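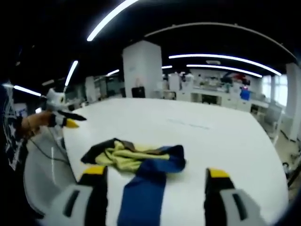

What is the easiest way to fold a long-sleeved top so it stays folded in a shallow drawer?

Lay it face up on a big flat table, smooth it from the middle out, bring each sleeve in across the body, then fold it in half lengthways and in three from the hem to the neck.

If that's all you came for, go and get on with your evening with my blessing. The rest is me going on about laundry, and you know what I'm like once I start.

I've been meaning to write about folding ever since the piece on mending pockets, which brought in more letters than anything I've put up here before. Half of them weren't about pockets at all. They were about drawers. People can sew a perfectly decent patch on a pair of work trousers and still have a drawer that won't shut, and I say that with love, as the owner of one of those drawers for most of my adult life.

Mine is the middle one in the tallboy that came from Turnmont when my aunt moved out of the big house. It's a handsome thing, but the drawers are 195 millimetres deep on the inside and whoever built it clearly never owned a jumper. For years I folded everything the way my mother did, arms tucked behind, chin holding the collar, the whole business done standing up in the hallway with the basket on the floor. It works well enough for a tea towel. With a long-sleeved top you get one sleeve folded nicely and the other one hanging out the bottom like a tongue, and then you stuff it in and shut the drawer on it.

What changed my mind was Maricica Oprea. I met her at the winter clothes swap in July, when I'd put my hand up to help with sorting and she had been put in charge of me. She folded for a living once, in the back room of a knitwear shop called Presum, and she still can't see a heap of clothes on a table without starting on it. I don't think she knows she's doing it. You'd be telling her a long story (I was telling her a long story) and by the end there'd be a stack of cardigans at her elbow with every edge lined up.

We had 491 pieces through the swap that day and I would guess the long sleeves took up most of our time. Short sleeves are nothing. Pants are nothing. A long-sleeved top arrives in a ball, with one arm inside out and the hem up around its neck, and you have to find out what it is before you can do anything with it.

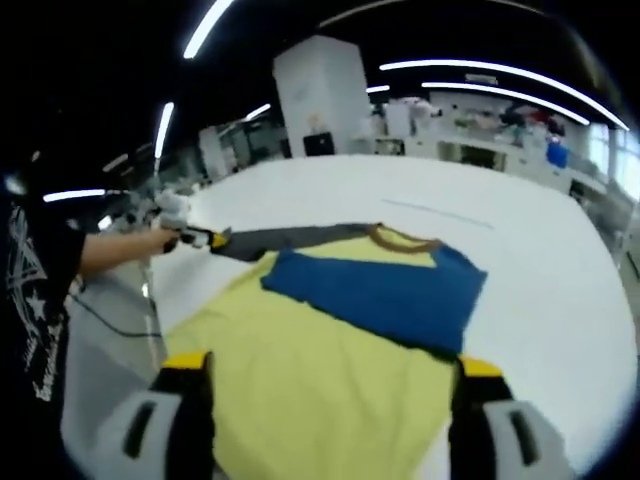 1,583 words

So, the table. Maricica's first rule is that you need more table than you think, and she's right. A bed will do but it's soft, and the fabric sinks into the doona and takes the wrinkles down with it. An ironing board is hopeless for this, far too narrow, and the sleeves drop off both sides and pull the body crooked. You want something hard and smooth and pale enough to see what you're up to, with room for the arms to go right out.

I use the kitchen table now. I clear the fruit bowl and the mail and the cat off it, wipe it, let it dry, and do the whole basket there in one go with the radio on. It's become a part of the week I rather look forward to! My husband has started leaving his footy socks on the end of it, unpaired, like a cat bringing in a lizard, but we won't go into that.

The second rule is to find the collar before you touch anything else. When a top is all bunched up it's tempting to grab whatever bit is sticking out and shake it, and nine times out of ten you've grabbed a cuff and you're no better off. The collar is the one part that can only be in one place. Ribbing is easy to feel with your fingers even if you aren't looking, and once you've got it you know which way is up, and the shoulders follow along on either side.

Then you lay the collar down at the far side of the table, away from you, and draw the hem towards you. Don't yank. If the knit is soft you can stretch it out of square quite easily, and I have a merino that goes down to my knees on the left as a souvenir of my yanking days.

Once the body is down, deal with the sleeves one at a time. I used to try to do both together with my arms out wide, which looks very efficient and gets you nowhere. Hold the hem where it is with one hand, or put a book on it, and take the sleeve out from the shoulder with the other. If the sleeve is caught under the body or lying folded over the front, lift the whole thing free and lay it out again. It takes two seconds. Trying to tug it out from underneath brings half the shirt with it.
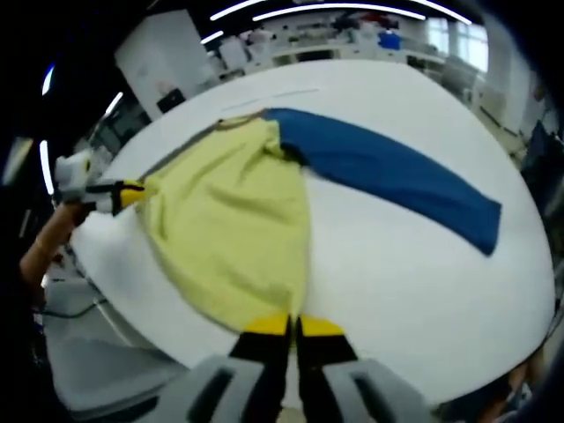
And keep hold of that hem while you do it. I know I've only just said so, but I'm saying it again, as it was the thing Maricica had to tell me over and over. Every time you pull at the top of a shirt the bottom wants to come along for the ride. If two of you are folding, and there's something very companionable about two of you folding, one can mind the hem while the other sees to the shoulders and arms. My grandmother and her sister used to do sheets that way and never once stopped talking.

After that comes the smoothing, and I'm going to be bossy about it. Start in the middle of the chest with a flat palm and go outwards. People start at one side and push across, and all they do is move the wrinkles to the other side. You won't get every crease out, and please don't try. A few soft ones across the tummy will settle once it's folded and has the weight of its friends on top. If a crease is sharp enough to bother you then it wanted an iron before it got to the table.

Check the cuffs while you're there. They like to fold back on themselves, and a doubled cuff makes a lump that you'll find at the end when your tidy rectangle won't lie flat.

A word about raglans, which I got asked about twice by email, once very crossly. A raglan is the sort where the sleeve runs all the way up to the neck on a slant and there's no proper shoulder seam. They're lovely to wear and a bit puzzling to fold, as the usual advice is to fold in at the shoulder seam and there you are, looking for it. The trick is to ignore the seams altogether. Pick a line straight down from the edge of the collar to the hem, on each side, and use that instead.
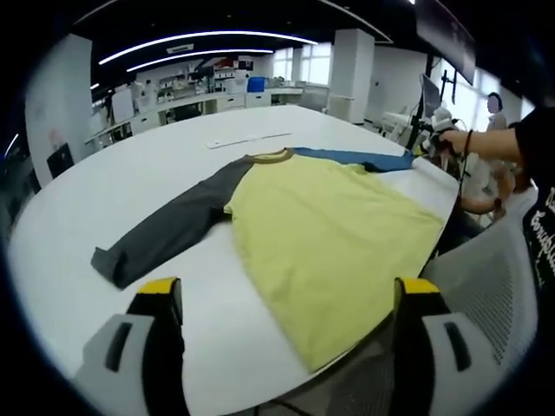 Colour is the other thing that helps, and I wish more grown-up clothes had some. Maricica taught her niece Raluca Radu on a patchwork sort of top with every part a different shade, and I've come to think it's the best way for a beginner to learn. With a pale yellowy-green body, one charcoal sleeve, one blue sleeve and a tan collar, you can give directions and not get in a muddle over whose left you mean. Charcoal across first. Blue over the top of it. Tan stays at the top where you can see it. Try saying all that about a plain navy skivvy and you'll both be in tears.

So, with the arms spread and the front facing you, bring the first sleeve across the chest so that it lies level, and if the cuff goes past the far side of the body, turn it back. Second sleeve the same, on top. You now have a plain block of fabric with no arms, and I find that very calming. Fold it in half lengthways so the sleeves end up on the inside. Turn the bottom third up, then fold it up again to meet the collar. Give it a pat. If it springs open you've left air in it, so press down along the folds with the side of your hand.

Thicker things, windcheaters and so on, I only fold in half at the last step. They'll never be small and there's no use bullying them. Mine have gone to the shelf over the hot water system, in a canvas box from Ilell that I bought for picnics and took on one picnic.

I stand everything else up on its edge in the drawer, like records, so I can see what I've got. I wasn't going to, I thought it looked fussy, but I found a stripy top in there I'd been accusing my sister of pinching since Easter. (Sorry, love. I did ring.)

If you'd like the fold drawn out on paper, my old neighbour Boonmee Rungrueang did me a very sweet little diagram on the back of an envelope and I'm happy to post a copy to anyone who writes in. The one about fitted sheets is still coming. Wouter Visser has written twice now to say he's cracked it, and he's promised to show me when he's next down our way, so I'm keeping my double fitted in a ball at the back of the linen press until then.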